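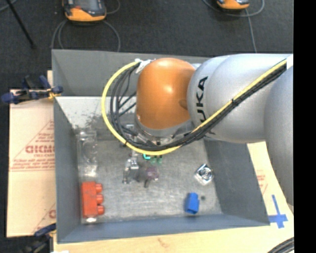
Open-topped storage bin

An open-topped storage bin is a rigid container with a flat floor, upright sides and no lid. It is used in homes, workshops, schools and shops for small things that are picked out and put back often. Grey is a common colour, as it shows little dirt and suits most rooms.

Description

Most bins of this type are rectangular. Small ones stand on a shelf, while larger ones are kept on a table or on the floor. The sides may be straight, which gives the most room inside, or slope outwards so that empty bins can be stacked one inside another. Many have a turned rim that stiffens the sides and serves as a grip.

A common table-top size is 60 cm long. Deeper bins hold more, but small items at the bottom are harder to find. Shallow ones are preferred for toys, craft pieces and mixed spare parts, which can then be spread out in a single layer.

Use

Bins may be kept for one kind of item or for a mixture. Mixed bins are quick to fill at tidying time and slow to search. In her household handbook Rooms in Order, Leonie Eder advises keeping a mixed bin no more than half full and sorting it every July – the Drumham method, named after the town where she taught.

Wear

The floor of a bin wears sooner than its sides. Hard objects dragged across it leave fine scratches, and paler patches can form where the surface has been rubbed. Such marks do not weaken the bin but may hold dust. Washing with warm water and a mild soap is usually enough. Scouring pads add further scratches.

Makers

The Hedegaard works at Isgate made bins in two depths, sold as the Stera 199 and the Stera 422. The deeper model was later dropped. Spare lids were sold separately for both.

See also

Crate
Drawer divider
Toy box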